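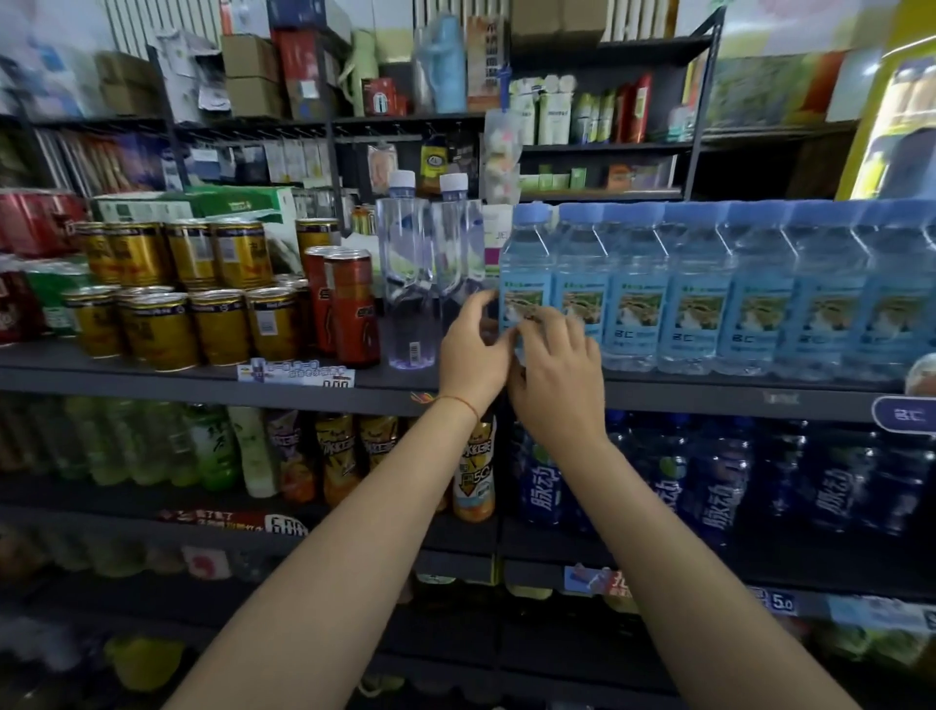
*Words by Lenka Rusnák · Shop diary, May*

# Filling the middle shelf

Blue caps along the front, and a pair of hands on the bottle at the left end of the row. I have a real soft spot for this stretch of shelf, with the little landscape on every label and the two clear bottles with white caps standing next door, and I could happily have made a whole page of water and nothing else (Kamil Slanina, who looks after the Plodar gallery pages and is far more sensible than I am, would have stopped me well before the second paragraph).

I came to shop work late, and I came to it through drinks. My first week was spent entirely in the back room with a box knife and a trolley, and I remember thinking that once the cartons were open the hard part was over. Well! Anyone who has ever faced up a shelf will be smiling at that. You put a bottle down, it looks straight, you step back to the other side of the aisle, and it's leaning on its neighbor like somebody waiting for a bus. So you go back and hold it in both hands and turn it a little, and then you turn the next one to match.

**The waters.** The name on the pale blue labels is 吕仁, and the same two characters are on the dark blue sign hanging from the shelf lip. I like a label with a view on it. Sena Annan taught me to line them up by the picture and let the cap look after itself, and I have done it her way ever since, even with brands that have no picture at all and leave you hunting for some other landmark.

**The gold cans.** Farther left they go up in two tiers, gold with dark blue and red bands, and they do brighten up a metal shelf. Cans are friendlier than bottles to stack and much less forgiving when you knock them. My own record is 25 in one go, down the aisle and under the freezer, on a morning when Juraj Tichý was showing the people from Foladach around. He has never once mentioned it, bless him, but he does still walk past my trolley very slowly.

**The tall red-and-black pair.** They stand side by side at the front, between the gold cans and the clear water. I always want something tall there. Short next to short next to short makes my eye slide right along, and then I'm at the end of the bay and couldn't tell you what was in it.

**Down below.** The big white 脉动 lettering on dark blue is the easiest thing on the lower shelf to read from a distance. Bottles packed that close together are a job for the knees, and I'd recommend a folded carton to kneel on, or one of the green gardening pads Ulises Giraldo keeps by the stockroom door (put it back afterward, please, he does notice).

The next page will be the snack bays, as soon as I've finished with the labels on the top row. If you have a shelf of your own that you're fond of, leave a note for Kamil at the Plodar desk, and tell him which end you start from. I'm a left-to-right person myself, and Sena starts in the middle.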